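LÉEME — Grakska, cosas pequeñas sobre la mesa

Hola, soy Ishbel Ogilvie y esta es la ficha de Grakska, mi colección de imágenes de objetos pequeños sobre mesas de madera clara. La escribí un sábado por la tarde y la he ido remendando desde entonces, así que el tono cambia un poco de un apartado a otro. ¡Paciencia! 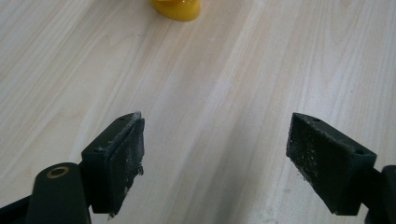
De qué va esto

Empecé Grakska por las mesas, lo confieso. Me gustan las maderas pálidas, las vetas finas que se cruzan en diagonal y se abren como un abanico, esas franjas casi blancas que al lado tienen otras un poco más tostadas. Sobre un fondo así, un objeto amarillo brillante lejos de la mano ya te da bastante en que pensar: el reflejo en lo alto de la curva, el tono anaranjado donde toca la madera, la sombra tan suave que casi se pierde.

La colección va de eso, de cosas corrientes apoyadas en un tablero y del espacio que queda entre ellas. Hay imágenes muy llenas y otras en las que casi todo es mesa. Yo les tengo más cariño a las segundas, aunque entiendo que para según qué trabajo sean un poco sosas.

Qué hay dentro

La versión actual tiene 1.018 imágenes. En la anterior eran 1.000 justas (me hacía ilusión el número redondo, qué le vamos a hacer), y luego aparecieron unas cuantas en una carpeta mal nombrada y las metí también.

Están repartidas en 6 carpetas, una por mesa. Los nombres de las carpetas son los que usábamos en casa para hablar de cada tablero, y los he dejado tal cual porque cambiarlos rompía los enlaces de medio mundo. Valunitz es la más clara de todas. Matheson tira a miel y tiene un nudo enorme en una esquina, lo reconoceréis enseguida. Plodine está bastante castigada, con cercos de vaso y una quemadura de cazo que es culpa mía. Las otras se llaman cocina, pasillo y taller, que ahí ya se me había acabado la imaginación.

Junto a cada imagen va un archivo de texto con el mismo nombre. Dentro encontraréis la mesa, el color principal del objeto, si se ve entero o cortado por un borde, y una línea libre de notas. Las notas las escribí yo y hay de todo: algunas son útiles y otras dicen «bonita sombra» y ya está.

Cómo he puesto nombre a los colores

Este apartado me dio más guerra que ningún otro. Decidí usar palabras de andar por casa (amarillo, rojo, azul, verde, blanco, negro, marrón, gris) y dejar los matices para las notas. Un amarillo que se vuelve dorado por abajo sigue siendo amarillo en el campo de color, y lo de dorado lo apunto aparte.

Con los objetos cortados he sido prudente. Cuando solo asoma un trozo y no se puede saber qué es, en la etiqueta pone «sin identificar», aunque a mí me parezca clarísimo. Si es redondeado y liso, escribo redondeado y liso. Me resistí mucho a esto al principio — soy muy de adivinar — pero al repasar las etiquetas viejas encontré disparates que me daban vergüenza.

Sobre la madera

Para la madera hay 2 campos. Uno es el tono general, que puede ser pálido, medio u oscuro. El otro recoge las marcas: puntitos, rayas, cercos, migas. He apuntado también las motas muy pequeñas porque en las mesas claras cantan muchísimo, y a quien quiera separar el objeto del fondo le conviene tenerlas localizadas.

Lo que no he anotado es la especie. Me lo preguntan a menudo y no me atrevo. Valunitz podría ser varias cosas y por el color sola no me la juego.

Cosas que fallan

Los reflejos. En los objetos brillantes la parte más iluminada a veces se queda tan clara que el color engaña, sobre todo con los amarillos. Fijaos en la zona de sombra antes de comparar unos con otros.

La carpeta pasillo tiene peor luz que las demás. Pensé en quitarla y al final se ha quedado, con un aviso en sus notas.

Hay más amarillos y rojos de lo que sería razonable, y casi nada morado. Para julio quiero tener una tanda nueva con cosas moradas, si consigo reunirlas. Una berenjena ya es algo.

Las etiquetas de Plodine están sin repasar del todo. Si veis «cerco» donde hay claramente una raya, seguramente tenéis razón vosotros.

Uso y avisos

Podéis usar Grakska para clases, pruebas, trabajos y curiosidad en general. Si publicáis algo, poned el nombre de la colección y la versión, que luego me vuelvo loca buscando de dónde salió cada captura. Para corregir una etiqueta basta con mandarme el nombre del archivo y el cambio; las correcciones las voy aplicando por tandas, cuando junto unas pocas.

Y si tenéis una mesa clara con buena veta y ganas de llenarla de trastos, escribidme. Me queda hueco para otra carpeta, y esta vez dejo que el nombre lo elijáis vosotros.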